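3 平台搭建与货架取放任务

3.1 场地和来源

整套系统搭在 Rakwood 共享工坊的后间，晚上七点以后可以用，白天那边有木工课，粉尘大，不能开机。前后搭了两轮。第一轮的底座是旧的，轮子偏心，走直线会往左漂，补偿参数写了一大堆，最后还是整个换掉。第二轮从 8 月开始，本节只讲第二轮。第一轮的数据不进统计，放在附录 B，有兴趣的可以看，坑基本都在那儿。

分工：机械和走线 Boonmee Kaewmanee；控制和标定 Jintana Srisuk；遥操作和数据整理 Yaowalak Wiriya；货架任务的设计和评分规则是 Olaia Villalobos 写的。Charoen Sitthichai 负责电源，还有半夜来开门。

预算卡得很死。能二手就二手，能自己打印就自己打印。双臂是整机里最贵的部分，其余部件加起来不到双臂的一半。具体清单见附录 A，价格随时间会变，仅供参考。

3.2 机械结构

双臂对称布置，肩部固定在躯干两侧的铝板上。铝板第一版 6 mm，右臂伸直抓重物时肉眼能看见晃，换成 10 mm 后好多了。没做有限元，时间不够，直接挂水袋测的变形。

左右末端不一样。右手夹爪，左手多指手。理由很简单：任务里左手主要管提篮子，提手细，要勾住；右手管取放，要夹得准、松得快。试过两边都用夹爪，提篮时篮子会绕提手转，转起来就撞腿（底座前沿）。两边都用多指手也试过，取瓶慢，而且手指会碰倒旁边的瓶子。最后就是现在这个混搭方案，看着别扭，但好用。

右夹爪指面贴硅胶片。厚度试了三种，最厚的最稳，但指尖进不去瓶与瓶之间的缝，取中间那种。硅胶片是消耗品，表面一发亮就换，不然透明塑料瓶会打滑。换一次十分钟。

线缆。这块花的时间比预想多得多。一开始所有线都扎在臂上，关节转到极限时拉得太紧，编码器线断过两次，断的位置都在肘部内侧。后来改成留松量，让线自然垂下来一段。代价是线会晃，靠近货架时有可能勾到东西。在规划里给这段线加了一个粗略的包络，当作障碍物处理，包络给得偏大，所以有些其实能走的路径被判成不能走。这个没有优化，先这样。

底座配重放在后侧。右臂前伸加上左手提篮，重心前移明显，不加配重时急停会点头。配重块是工坊的废钢料，磨了毛边直接用螺栓锁死。

3.3 电源与急停

两路独立供电，臂一路，计算和相机一路。最早是一路，臂启动瞬间压降把工控机拉重启过，日志全丢。分开以后没再发生。保险丝按臂的峰值电流留余量选的，烧过一次，原因是接线端子没拧紧发热，和选型没关系。端子现在每周检查。

急停两个，一个在机身背后，一个拖线放在操作员手边。按下后断臂的动力，不断计算，这样状态可以保留，复位快。注意：断动力后右臂会缓慢下沉，抱闸只装在肩和肘。夹着东西的时候按急停，人要先站开，不要伸手去接。写进了操作须知第一条。

3.4 标定

头部相机对双臂做手眼标定，棋盘格夹在夹爪上，走 28 个位姿。位姿少的时候结果也能收敛，但货架远端误差偏大，因为那一侧没有采到。位姿不要只挑好看的，手臂别扭的姿势也要放进去几个，不然靠近关节极限时会偏。

标定文件带时间戳。有一次用错了旧文件，整晚的抓取都偏右，查了两个小时才发现。之后启动脚本里加了检查，文件比硬件改动记录旧就拒绝启动。

光照影响比标定大。后间的灯是色温不一致的几根灯管，货架板面又是亮面黑色，反光很强，深度图在板面上会出现大片空洞。试过贴哑光膜，效果可以，但膜起泡后更糟，撕了。最后的办法：板面高度不靠深度，靠货架前沿的金属包边来估。包边是直线，边缘清楚，拟合出来的平面比深度图稳定。这个办法很土，但对我们这个货架管用，换一个没有包边的货架就要另想办法了。

3.5 控制与遥操作

底层关节控制用厂家自带的，没动。上层分两种模式：遥操作和策略执行。遥操作用主从臂，主臂是打印件加小舵机，比例一比一，手感一般，没有力反馈。没有力反馈的后果是新手容易夹得过紧，软的塑料瓶会夹瘪。给夹爪加了电流上限，超过就不再收。上限值对空瓶、满瓶各设一档，由操作员在开始前选，选错了会掉，也有忘了选的时候。后面打算自动判断。

左手提篮时不做主从，锁在固定姿势，只允许底座带着走。原因是一个人很难同时管好两只手，Yaowalak 试过双手同时操作，一小时后动作质量明显下降。锁定后操作员只管右手和底座，轻松很多。缺点是篮子位置不能随时调，取放路径因此变长，有时右臂要绕一下才能避开篮沿。

延迟没有单独测，手感上可以接受。网络走有线，不走无线，工坊的无线晚上有人下东西，会抖。

3.6 任务定义

场景仿小卖部。一组货架，瓶装和罐装饮料、袋装和盒装零食混放，机器人一手提篮，一手取放。子任务分三类：从货架取到篮里；从篮里放回货架；货架上原地整理（扶正、转标签、前移）。三类的难度差很多，第二类最难，放回去要求站稳，并且不碰邻近商品。

商品选择没有刻意平衡，附近小店有什么买什么，所以深色瓶子偏多。透明瓶单独列为一个难例组，原因前面说过，深度几乎拿不到，瓶身只有高光，主要靠瓶盖颜色定位。盖子颜色越鲜艳越容易，盖子也透明的那种成功率很低，没放进主表。

评分由 Olaia 定：取物不倒邻瓶记满分，碰到但没倒扣一半，倒了记零。掉落记零。超时记零，时限按子任务分别给。人工看录像评，两个人分别评，不一致的再一起看一遍。

3.7 数据

遥操作共采集 2487 条有效轨迹，剔除 344 条。剔除的原因主要是：相机掉帧、操作员中途松手、标定过期。没有按结果好坏剔除，失败的也留着，打了标记。训练时失败轨迹只用于学进度估计，不用于模仿动作。

每条轨迹存头部图像、两臂关节角、夹爪开度、底座速度。腕部相机后来加的，早期轨迹没有，训练时用空值补。这个处理不太干净，对结果有没有影响还没做对照。

策略训练 4000 步就基本不降了，再往后训练，验证集上没有收益，反而在整理类子任务上有点过拟合的样子，夹爪会在瓶子前面犹豫，开合几次才下去。检查点按验证损失选，没有按实机表现挑。

3.8 实机执行

图 3 给出右臂在货架前持瓶时的头部视角。同一时刻左手提着篮子，两只手和货架要同时留在视野里，这也是相机最后装在头部、往下倾的原因。装在胸前试过，手臂一抬就挡住货架。
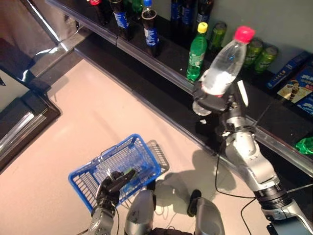 图 3 货架任务中的头部相机视角：右夹爪持粉色瓶盖的透明水瓶，左手提蓝色购物篮。

从图中可以看到几个对算法不友好的地方。水瓶是斜着的，瓶口朝右上，夹持点在瓶身下半部，瓶的轴线和夹爪的关系就不能按“直立抓取”来假设，每次要重新估。水瓶还挡住了后面一只绿色罐子的一部分，手里的东西挡货架上的东西，这种遮挡在放回类子任务里几乎每次都有。再就是影子，手臂和篮子的影子都投在浅色地面上，篮子的影子是网格状的，早期分割模型会把它当成篮子本体，篮子的估计位置于是偏右。后来在训练集里补标了影子，问题减轻，没有完全消失。

垂线也在视野里。3.2 讲过的包络就是给它加的。分割时这条细黑线经常断成几截，干脆不分割，用手臂位姿推算大概位置。

失败类型按出现的先后讲，不排名。一是放下时瓶底没有完全接触板面就松爪，瓶子晃。改成松爪前先往下压一点点，靠关节电流判断接触。二是夹爪退出时带倒邻瓶，多发生在几个瓶子挤在一起的位置；退出方向改为沿夹爪朝向直退，不再先抬后退。三是篮沿碰撞，右臂去篮里取东西时手腕角度不够，硅胶片刮在网格上。篮子换成口更大的会好，但大篮子左手提着底座过不了后间的门，没换。四是软包装，袋子一夹就变形，重心跑掉。软包装目前基本靠运气，不建议引用这部分数字。

3.9 和现成方案的对比

手上能借到的现成方案只有 Kinuneck 的单臂套件和 Botha 的移动底座，两者拼起来也能完成取物，但没有第二只手提篮，篮子只能固定在底座上，高度不变，取深处的东西不方便。我们没有做严格对比，硬件差别太大，比出来也说明不了什么。定性地讲，单臂拼装方案搭起来快得多，走线简单，适合只做“取”的场合。要做放回和整理，第二只手有用，整理时可以把篮子移开，给右臂让位置。

软件部分在 Drunia 的任务调度框架上改的，改动主要是状态恢复：急停以后不从头来，从上一个完成的子动作接着走。原框架急停后清空队列，我们这种一晚上按好几次急停的用法受不了。补丁已经整理出来，随代码一起放。

3.10 局限

只有一个货架、一个房间、一套灯。换地方能不能用不知道，大概率要重标、重采一部分。板面高度依赖金属包边，这点最脆弱。操作员一共就几个人，动作风格比较集中，Yaowalak 的轨迹占大头，策略学到的节奏很像她，靠近瓶子前会停一下。

耐久性没有系统测试。右肘减速器在 12 月开始有异响，拆开加脂后消失，又用了一阵子，目前正常。硅胶片、扎带、打印的主臂关节都算耗材，复现的话多备几份，尤其是主臂的第三关节，受力方向和层纹一致，容易裂，打印时转九十度放。

另外评分靠人看录像，两位评分人都参与过搭建，做不到盲评。下一步打算找工坊里没参与过的人来评，规则写成一页纸，看能不能对得上。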